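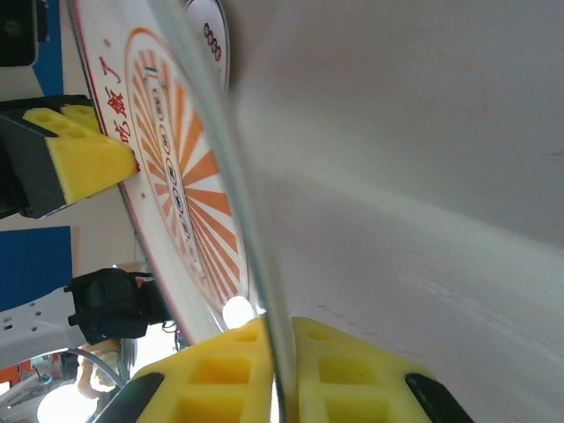 September, notebook - sorting the crockery

Şengül wants the Güneş dishes grouped by pattern before we pack, so that was my morning! The green rims with the orange sunburst are my favorites, and the wide bowl with the red writing down the inside is lovely too.
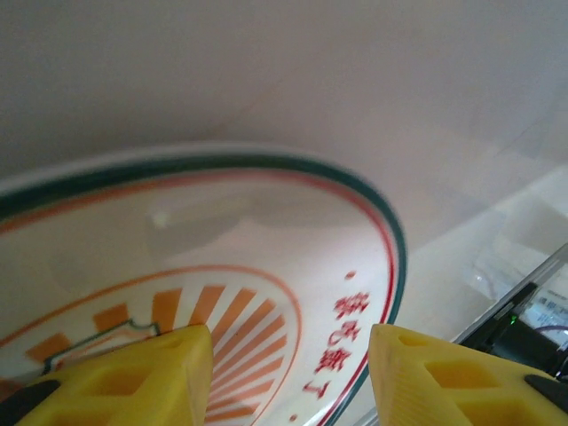

I'm keeping bowls apart from plates this time - 19 went to Trenholm mixed up and Hatice had to re-sort the lot. The HAO SHI HAO WEI plate has a plain white center, so I'd call it its own group (ask Canan?).
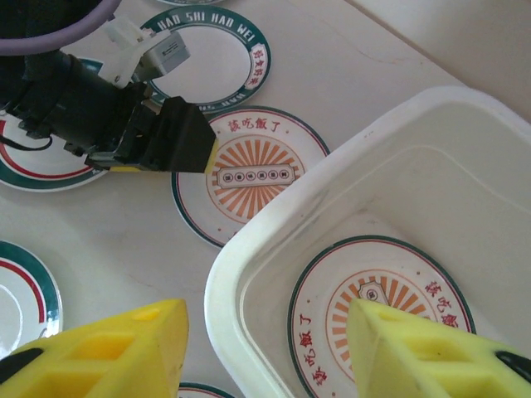
Still need 3 more dividers and a marker that works.

Home | Notebook | Stock | Contact
Back to top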